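SECTION 2: PLACEMENT, DRAINAGE AND FIRST START

This section applies to the Clestness 528 dehumidifier with bucket and gravity drain. Units fitted with the Wumbei pump kit follow the same steps, except that the drain connection is made as shown on the sheet packed with the kit.

Capacity

The 528 removes 50 pints per day under rated conditions and serves an open floor area of up to 2000 square feet. Closed doors, stairwells and long hallways reduce the area served. In a home divided into small rooms, treat the room in which the unit stands as the area served, and count adjoining rooms only when their doors are left open.

Before you begin

Keep the unit upright for several hours after unpacking. If it was carried or stored on its side, leave it upright overnight before plugging it in.

Remove the tape from the bucket, the louver and the rear filter. Take the foam block out of the bucket and check that the float moves freely. A float that has come off its pin will hold the Full light on, and the compressor will not start.

CAUTION: Do not use an extension cord or a power strip. Plug the unit directly into a grounded wall outlet.

Choosing a location

1. Select a level, hard floor surface. On carpet, place a rigid board under all four casters.
2. Leave two feet of open space behind the rear intake and on both sides. Leave more above the unit if a shelf or counter is overhead.
3. Keep the discharge louver pointed into the room.
4. Keep the unit away from radiators, clothes dryers and direct sun.
5. Lock the front casters.

CAUTION: Do not install the unit within reach of a bathtub, shower or sink.

NOTE: In a basement with a sump, stand the unit between the sump and the stairs. Cover the sump with a fitted lid. An uncovered sump adds moisture to the air as fast as the unit can remove it, and the humidity reading will not fall below the setting.

Draining to the bucket

1. Slide the bucket in until it clicks.
2. Check that the handle is folded flat.
3. Confirm that the Bucket light is off when power is applied.

When the bucket is full, the compressor stops, the Full light comes on and the buzzer sounds. The fan may run on for a few minutes. Pull the bucket out with both hands, empty it and slide it back. The unit restarts after the compressor delay.

Do not drink the collected water or use it in a humidifier, steam iron or fish tank.

Draining through a hose

A garden hose with a standard female end fits the drain port. The hose is not supplied.

1. Switch the unit off and unplug it.
2. Unscrew the drain cap at the lower rear. Pull out the rubber plug behind it and store both parts in the pocket under the bucket.
3. Fit a rubber washer in the hose end.
4. Thread the hose onto the port by hand. Do not use pliers.
5. Run the hose to a floor drain. The hose must slope down along its whole length, with no loops or raised sections.
6. Slide the bucket back in. The unit will not run without it.
7. Pour a cup of water into the test inlet behind the filter and check that it leaves at the free end of the hose.

If water appears in the bucket while a hose is connected, the hose is blocked, kinked or set too high. Correct the slope before looking for other causes.

First start

1. Plug in the unit. The display shows two dashes, followed by the current relative humidity.
2. Press Power.
3. Press Mode until Normal is lit.
4. Use the up and down keys to set the target. For the first run, select 50 percent.
5. Press Fan and select High.
6. Close windows and outside doors.

The compressor starts after a delay of a few minutes. This delay applies after every power interruption and cannot be bypassed.

A damp house takes several days to reach the target. Water held in plaster, lumber, grout and fabric is given up slowly, and the reading will often rise again overnight during this period. Leave the setting unchanged until the reading has been steady for a full day. After that, the fan may be set to Low.

NOTE: Some warm air from the louver is normal. In a small closed room the temperature will rise by a few degrees.

Use in sleeping areas

Bedding holds a large amount of moisture and should be aired while the unit is running. Fold heavy covers back during the day and keep loose fabric clear of the rear intake. Rooms finished in tile or gloss paint absorb little moisture, so surface water shows on the walls there sooner than it would on bare plaster.

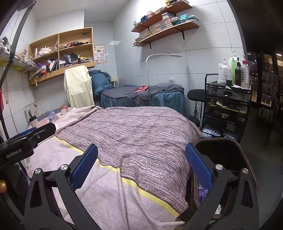

Select Sleep mode at night. Sleep mode holds the fan at Low, dims the display and turns off the buzzer. The Full light remains active. If the room is small and the door is kept closed, raise the target by one step to limit cycling.

Do not stand the unit on a nightstand, chest or chair. Do not hang laundry over the cabinet.

Pairing the Fudo remote sensor (optional)

The Fudo sensor reads humidity at a point away from the unit. Use it where the unit must stand in a corner or closet opening.

1. Open the sensor and insert 2 AAA batteries.
2. Hold Mode on the unit until the antenna symbol flashes.
3. Press the button inside the sensor once.
4. Wait for the symbol to stay lit.
5. Mount the sensor on an inside wall at chest height, away from supply vents and exterior doors.

If the symbol goes out during use, the unit returns to its built-in sensor and keeps the same target. Replace the batteries and repeat the pairing.

Cool-weather operation

Frost can form on the coil in a cool room. The unit detects frost, stops the compressor and runs the fan until the coil is clear. The Defrost light is on during this time. If the light comes on several times an hour, warm the room or switch the unit off for the season. In unheated basements, operation from April onward is typical in northern areas.

Before storage, empty the bucket, drain the hose, wipe both dry and leave the unit open to room air for a day. Refit the rubber plug and drain cap.

Service record

Write the serial number and date of purchase on the inside cover of this manual. The serial number is on the label behind the bucket. Parts and service are handled by the Istbridge depot, attention Abelardo Quiroga. Have the serial number ready, along with any code shown on the display.

Filter cleaning and error codes are covered in Section 3.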